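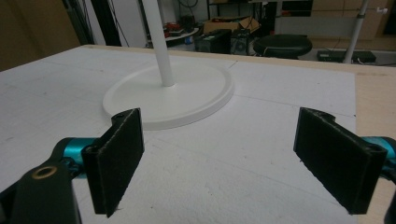
机の上を片づけようと思い立つのは、たいてい別の締め切りがあるときだ。今回もそうで、月曜の夜、確定申告の書類を広げる場所がないという立派な名目を得て、私は机の再編成に取りかかった。書類はまだ封筒の中にある。代わりに机の天板は、ほとんど白いフォームボードで覆われた。鉛筆の線がうっすらと格子らしきものを描いているのは、私がここに「区画」を引こうとした名残である。格子と呼ぶにはだいぶゆるい。一本は横に走り、もう一本は途中で気が変わったように右上へ斜めに逃げていく。定規は使った。使ったうえでこれなのだ。

区画という発想は、友人のヒョンソ(Hyun-seo Yeom)に吹き込まれた。彼女の机には物の住所がある。ペンはペンの町に、はさみははさみの町に住んでいて、夜になるとみんな帰宅する。うちの机の物には住所がなく、昨日の場所に今日もいるとは限らない。セロハンテープなど、先月は冷蔵庫の上で見つかった。

そこで計画を立てた。まずボードに線を引いて配置を決め、しばらく暮らしてみて、よければ天板にマスキングテープで写す。いきなり本番をやらないあたり、われながら大人になったと思う。ボードは近所の画材店ペルクデンで買った。いちばん大きいのをくださいと言ったら本当にいちばん大きいのが出てきて、帰り道は向かい風だった。十八分の道のりで二回、帆船の気持ちになった。

線は全部で十六区画になる予定だった。左奥がペン、その隣が付箋、右手前は何も置かない「空き地」。この空き地が肝心なのだとヒョンソは言う。物を置かない場所を先に決めないと、机は必ず埋まるらしい。もっともな話なので真っ先に空き地を決め、決めた五分後にマグカップを置いた。コーヒーは別である。

問題は電気スタンドだった。こいつの台座は思ったより場所を取る。端に寄せれば手元が暗いし、真ん中に出せば区画をまたぐ。どかして線を引き、戻して眺め、またどかす。最終的に、スタンドに合わせて区画のほうを曲げることにした。都市計画でいうと、古い寺を避けて道路が曲がるあれだ。由緒はまったくない。引っ越しのときに通販で買った、ただのスタンドである。

白い面を広く出すと、細かい汚れが気になるのも誤算だった。小さな黒い点がぽつぽつある。消しゴムのかすかと思って払ってみたが、払ったそばから別の点が目に入る。ふだんの木目の机なら、この程度は点とも思わずに暮らしていたはずだ。白いものを家に入れると掃除の回数が増えると母が言っていたのを、払いながら思い出した。

途中でリーヴェン(Lieven Van Dijk)から電話があり、いま机に町をつくっていると話したら、しばらく黙ってから「確定申告は?」と聞かれた。痛いところを突く人である。彼は一月のうちに全部済ませたそうだ。そういう人の机はきっと散らかっているに違いないと思い、聞いてみたら、机の上にはノートパソコンしかないという。もう少し遠慮というものを知ってほしい。

それでも収穫はあった。物を全部どけてみて、同じ太さの黒いボールペンが十四本出てきた。どれも書ける。なのに私は先週、書けるペンがないと言って一本買い足している。輪ゴムの束と、何の鍵かわからない鍵も出た。鍵にはひとまず住所不定のまま小皿に入ってもらった。

今週はこの白い板の上で暮らしてみるつもりだ。とりあえずペンの町は機能している。付箋の町はもう隣の区画へはみ出していて、境界線を引き直すか、付箋を減らすかで迷っている。確定申告の封筒は空き地に置いた。マグカップの隣である。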